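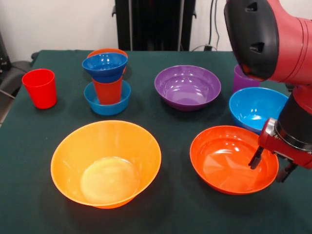

Section 2 – Getting Girnska on your phone before you travel

Right, so you've booked your week in the mountains and you want the village guide working before you leave home. Good! I put this walkthrough together for guests at Fisora, the house I let out above the village, and I've done every step on my own rather elderly phone. If it works on that one it'll work on yours.

What you need first: your booking letter (the one with the six-letter code at the top), a decent internet connection and 222 MB of free space. The maps take up most of that.

2.1 Installing the guide

1. Look up Girnska in your phone's app shop and install it. It has a white peak on a blue square.

2. Open it and pick your language. English is fairly far down the list, after Estonian for some reason.

3. Tap "I have a booking" and type in your code. Capitals matter, and I never use the letter O, so if you think you've seen one it's a zero.

4. Wait for the green tick. My phone takes a minute or so over this and looks as if it's frozen. Leave it be.

Note: if you get "code not found", your booking probably hasn't been passed across yet. I send them over in the evening, so try again the next morning before you write to me.

2.2 Saving the maps

1. Go to Maps, then Save for later.

2. Choose Upper Valley and Village. You can skip Lake Side unless you're planning the boat trip (lovely in June, shut all winter).

3. Press Save and keep the app open until both bars are full. If you switch to something else halfway through it starts again from nothing, and yes, I've done that more than once.

4. Put your phone in flight mode and open the village map. You should still be able to zoom in on the church and the bus stop. If all you get is grey squares, go back to step 1.

Caution: please don't leave this until you arrive. The signal drops away after the second tunnel and the wifi at the bus station is hopeless.

2.3 Adding your lift pass

1. Tap Passes, then Add.

2. Type in the number printed on the back of the card, leaving out the spaces.

3. Choose your dates. The pass runs from the day you pick, even if you sleep in and never leave the house – so if you're arriving late in the afternoon, start it the day after.

4. Check the name. It has to match the name on your passport or the man at the bottom gate will send you back down to the office.

Note: there's a deposit of 2 euros on every card. You get it back from the machine by the ticket office, in coins.

Caution: the last cabin down leaves at half past four, and it doesn't wait. The walk from the top is lovely in daylight and miserable without it. I set an alarm for 30 minutes before and I'd suggest you do the same.

2.4 Weather and path warnings

1. Open Settings, then Warnings, and switch on Snow, Wind and Paths.

2. Leave Events off unless you want a message each time the brass band rehearses.

3. Under Battery, let the app run in the background. Keep your phone in an inside pocket too, because the cold can take it from 100 per cent to nothing over lunch.

2.5 If you get stuck

Ring Helju Sakalauskas at the village office, any morning from nine. She speaks very good English and can look up your code while you're on the line. Have your booking letter to hand.

Section 3 covers the bus from the station and where to get off.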